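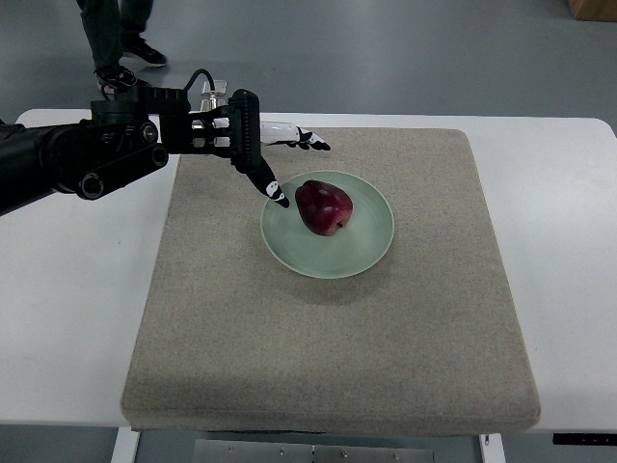

Didier Lefèvre me escribió que con una sola manzana en el plato no se estropea nada, que el lío empieza cuando dejas la fruta amontonada y te olvidas. Puede que tenga razón, pero mi problema es otro, y por eso abro el hilo.

Tengo una mesa blanca que me encanta y que se marca con mirarla. Para protegerla le puse encima una pieza gruesa de tela tipo fieltro, beige moteada, cuadrada, que tapa casi todo el tablero. Era un retal que compré en Nunik por 11 euros, no esperaba maravillas. Y ahí encima quiero tener siempre el plato verde clarito con la fruta, porque si no la veo no me la como (soy así, qué le voy a hacer). El caso es que ayer dejé una manzana con un golpe, soltó jugo, y cuando levanté el plato tenía un cerco marrón pegajoso en la tela. ¿Cómo lo saco sin que se me apelmace? ¿Y cambio de base o me olvido del fieltro para siempre? La funda no se quita, ya lo he intentado -- va cosida.
Publicado por mesablanca93

Marisol_Prado
¡No lo frotes! Es lo primero que hacemos todos y es lo que deja la tela con bolitas. Yo tuve una alfombrilla parecida debajo de la cafetera y aprendí a base de cargarme la primera.

Mira, coge un trapo blanco (blanco, que los de color a veces destiñen y entonces tienes dos manchas), lo mojas en agua fría con unas gotas de jabón de platos y lo escurres muchísimo. Vas dando toquecitos desde fuera del cerco hacia dentro. Luego otro trapo solo con agua, también escurrido, para llevarte el jabón. Y después lo secas apretando con papel de cocina y la dejas de pie, apoyada en una pared, hasta el día siguiente. Si la dejas tumbada sobre la mesa la humedad se queda debajo, y al ser tan gruesa tarda una eternidad.

Con agua caliente ni se te ocurra si lleva lana. A mí me encogió una y parecía un posavasos. Cuando esté seca del todo le pasas un cepillo de ropa suave y queda bastante digna. Prueba antes en una esquina de abajo, por si acaso.

tono_dandale
Vinagre y ya está.

Inés B.
Al vinagre a palo seco yo no me lanzaría, Toño, que luego huele la fruta a ensalada. Una cucharada en un vaso de agua, como mucho, y si lo de Marisol no ha funcionado.

Sobre cambiar de base: yo la dejaría. Lo que sí haría es poner un salvamanteles de corcho fino debajo del plato, que se quita, se limpia y no se ve apenas. Y revisa la manzana por abajo antes de colocarla, porque las rojas muy oscuras disimulan los golpes una barbaridad y te enteras cuando ya están blandas. En casa las que vienen tocadas van directas a la nevera y se comen esa misma tarde, o acaban en compota. En diciembre hago compota casi cada semana, así que imagínate cuántas se me escapan.

Si el cerco sigue ahí después de dos pasadas, dale la vuelta a la pieza y listo, que para eso es cuadrada.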